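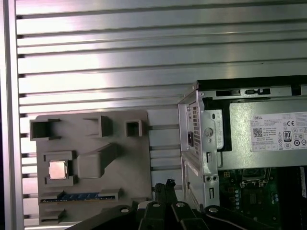

Gray and more gray. Slatted aluminum and an open Dell, this week.

Tiziana Rinaldi @tizrinaldi
Nov 7, 2020

1/ A thread on the dresser. Several of you have asked about the dresser. The dresser is in the hallway, where it has been since August, on top of a drop cloth I used to like.

2/ Background: I bought it from a couple in Zurkbridge who described it as "solid, some character." The character is a water ring the size of a dinner plate and a drawer that opens only if you lift the drawer above it.

3/ The plan was simple. Strip it, sand it, paint it a deep green, put the old brass pulls back on. I told my sister it would take a weekend. She wrote that down.

4/ Stripping. Somebody before me painted it white. Somebody before them painted it peach. Under the peach there is a brown so shiny I think it may be gravy.

5/ I used the Moler stripper, the orange gel one. You brush it on thick, cover it with plastic wrap and leave it overnight. I left it two nights and the plastic wrap became part of the dresser for a while.

6/ Then sanding. I started at 80 grit, went to 120, and quit at 180 when I could no longer feel my thumbs. The side panels are veneer. I found this out at the left rear corner, which now faces the wall.

7/ People have opinions about primer. I had none until the peach came back. It bled through two coats of regular primer like it had somewhere to be. Use the shellac kind on old stains. It stinks, open a window, put the cat in another room.

8/ The green. I brought home 11 sample cards and taped them all to the front, and my husband walked past and said "oh, you painted it." So that's the level of support I have here.

9/ Went with a Gatti color called Wet Fern. On the card it's moody and old-money. On a dresser in a hallway with one bulb it is black. Visitors compliment me on the black dresser.

10/ Brushed the first coat, got lines. Rolled the second with a small foam roller and got bubbles. Third coat: foam roller, then a very light pass with a dry brush in one direction. That worked and I would like it on the record that something did.

11/ Drawer update. The one that sticks needed paraffin on the runners. A plain white candle, rubbed on hard, five minutes. I had owned the candle the whole time.

12/ The brass pulls soaked in vinegar and salt and came out pink. Hurus brass polish brought them most of the way back. One is still a little rosy and I've put it on the bottom drawer, where only the cat will judge it.

13/ Top coat is water-based, satin, three thin layers. The can says it cures in 21 days, so please stop setting your keys on it. You know who you are, you live here.

14/ Money, for those who asked: the dresser was $40. Supplies came to $211. My sister has written that down too.

15/ Next up is a pair of nightstands from the same couple. They threw them in for free and helped me load them very, very fast.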